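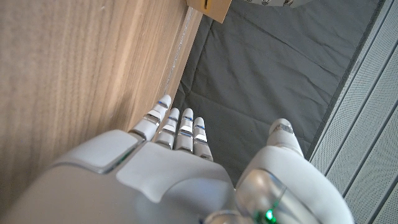
Gatcombe, September

Progress report no. 2 to the Tikkanen Fund
Work package: surfaces and side panels, shared workroom
Prepared by Veikko Lappalainen

Search this site Go

1. Status

The work package is on schedule with one open item, the joint between the fabric and the wooden panel. Spending to the end of the reporting period is 368 euros against materials, out of an allocation of 2000. Labor is charged to the main contract and is not reported here.

2. Surface covering

The dark gray fabric chosen in the first report is the covering now in use. Two other samples were tried, a lighter gray and a woven beige. The lighter gray marked easily and was withdrawn. The beige was acceptable in daylight but gave poor contrast with small parts, and Urho Rautiainen asked for it to be dropped before the second round of handling tests.

The fabric is laid without adhesive and held at its edges. Stretch along the long side was measured before and after a trial period and stayed within the tolerance given in the specification. Loose fibers were collected with a lint roller at the end of each working session and weighed. The amount fell over the period, as the supplier, Grevell, had said it would. Weights are in the annex.

3. Side panels

The light wooden panel stands on one side of the fabric and the white perforated panel on the other. The two were ordered separately and differ in stiffness. The wooden panel needed no correction after fitting. The perforated panel bowed slightly on delivery and was returned to the workshop, where Lenni Oksanen added a stiffener at the back. It has been refitted and is straight when checked with a rule.

Hooks and small holders are planned for this side. None of the holder layouts has been fixed yet – the users want to work for longer before committing to positions. The layout drawing in the first report should be treated as superseded.

4. Joint between fabric and wood

The lower corner, where the wood meets the fabric, remains the open item. Small items such as washers and screws move toward it when the surface is cleared by hand. Three closures were considered: a strip of felt, a thin wooden bead, and folding the fabric up behind the panel. The felt strip was tested first and came loose under repeated wiping. The bead is being made now. Folding the fabric would require a larger cut than the one supplied, and this option is held in reserve.

Tapio Ruotsalainen has requested that the bead be removable with ordinary tools. The drawing has been changed accordingly, with screws in place of glue. This adds a small amount of fitting time and no material cost.

5. Cleaning

A cleaning routine was written and put into use. It consists of a dry brush over the fabric, a lint roller, and a damp cloth on both panels. Water is kept off the fabric. The perforated panel takes the longest, as dust settles in the holes and has to be brushed out from the front.

6. Budget

An additional 125 euros is requested for a spare length of the same fabric. Grevell cannot guarantee the same dye lot next year. The request can be met from the unspent part of the allocation, and no increase in the total is sought. Onni Keskinen has reviewed the figures.

7. Next period

– fit the wooden bead and repeat the clearing test
– agree on holder positions on the perforated panel
– order the spare fabric, subject to approval
– issue revised drawings to the Vatance site office

A decision on the fabric is needed before the drawings are issued.

Shares 2 Comments 0

Contact | Copyright Vatance | Back to top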